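Ticket 361: Order totals on Sanditz shop page change between cart and checkout
Status: Open (reopened by customer)
Priority: Normal
Product: Kenberg Cart, hosted plan

Tuesday, 9:12 am, customer
Cart shows one total, checkout shows another. The difference is always small, a cent or two, and only on orders with a discount code. Your help page says to clear the browser cache. I did that in two browsers and on my phone. Same result, so please don't send me back there.

Tuesday, 10:40 am, Kenberg support
Thanks for reaching out. Have you tried disabling third-party add-ons? The Hattori shipping add-on has been known to cause display problems.

Tuesday, 11:05 am, customer
Turned it off. The total is still wrong, and now shipping is missing too. I don't see how a shipping add-on would touch a discount on goods. Turned it back on.

Tuesday, 1:30 pm, Kenberg support
We were not able to reproduce this on our test store. Marking as resolved.

Tuesday, 1:34 pm, customer
Reopening. What was in your test cart? If it was one item at a round price, of course it came out fine. Try 11 of something at $1.99 with a 12 percent code. By my math the discount on one is 23.88 cents. Round that per item to 24 and you get $2.64 off. Take it off the whole line and you get $2.63. The cart shows the first and checkout shows the second.

Tuesday, 3:15 pm, Kenberg support
Reproduced with your numbers, thank you. Passed to the Grenenska team, who look after the tax and discount module. A setting called "Round at line level" may help. Please switch it on and wait 30 minutes.

Tuesday, 4:02 pm, customer
Switched on, waited longer than that. Cart and checkout now agree, but the emailed receipt still uses the old method. I would call that moving the bug. Is the receipt built by the same module or a separate one? I'd like an answer to that before anyone closes this again.

Also, I doubt the theory from your chat line that my account is "partly synced."

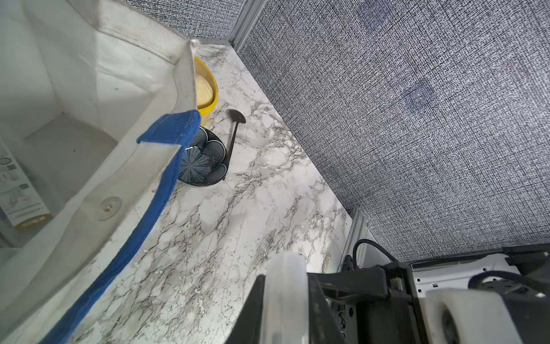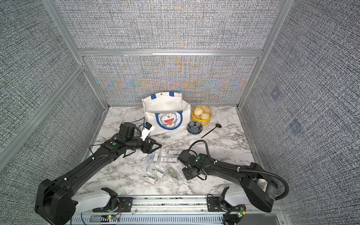
Attachments: tote bag with blue strap (first), marble-topped table (second)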